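Notebook, Bonarent finishing shop, February
Drawer cell, end-of-line check

Picked up from the last entry. The Judeck arm is back on the drawer check after the move to the window side of the shop. The job is unchanged: open each drawer by its knob, pull to the stop, close, log the peak pull force. Katsaros small cabinets only for now. The tall ones stay on the manual bench until we have a fixture that holds them square.

Ran 200 cycles before lunch on one cabinet. 14 stopped with a grip fault, the rest completed. Eleven of the faults came in the first hour, before I lowered the approach height by 6 mm. I would like to credit the height change for all of it, but the light was also moving across the bench during that time, so the two are mixed up. Will repeat tomorrow with the blind down and the old height.

Approach as it stands: fingers come in from below the knob, open, one to each side, and stop. Offset check runs at the stop. If the offset is inside limits they close behind the head, where the knob narrows, and the pull starts. The check takes longer than the close. Most of that is the exposure settling, which I have not touched.

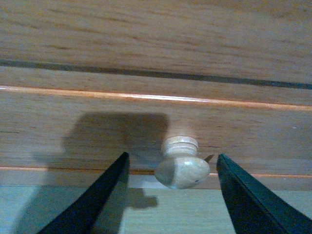
Wrist camera, lower drawer. Fingers open either side of the knob, no contact.

Note the shadow on the drawer front to the left of the knob. It is large and dark, and the knob finder has to separate a pale knob from it on one side and from bright wood on the other. The lit strip on the top edge of the drawer is a second nuisance. The edge fit likes it better than the seam above it. I have masked it for now with a fixed band, which will need redoing for any other cabinet height.

Effie Kinnear came over from hand check and watched a batch. Her points, written down while I remember them:

- She feels for side play with the drawer half out. The cell does not measure this at all. A drawer can pass on force and still rattle.
- She turns each knob as she lets go, to see if it is tight. Also not in the cell.
- With the arm doing open and close, she gets the faults and the odd sizes and nothing in between. Her wrist is better for it. She says the day is longer.

The last one I have no column for. Staffing on the bench was two people per shift and is now one, with the second moved to packing. Packing is happy. The person on the bench now has no one to ask when a drawer is borderline, and borderline calls have been coming to me, at around 20 a week. They should not. Suggested that hand check and packing swap at the break so both keep their eye in. Effie will raise it with the shift lead.

Side play could be done with the arm: pull halfway, nudge left and right, read the force. Needs a softer grip than we have. Moltia quoted for compliant finger pads - price is fine, lead time is not. Knob tightness stays with a person.

To do
Repeat run, blind down, old height.
Log offset at the stop for every cycle, including good ones.
Ask Moltia for one sample pair of pads.
Fault sheet: add a box for "passed force, failed by hand."

Cell left powered, arm parked, 4:40 pm.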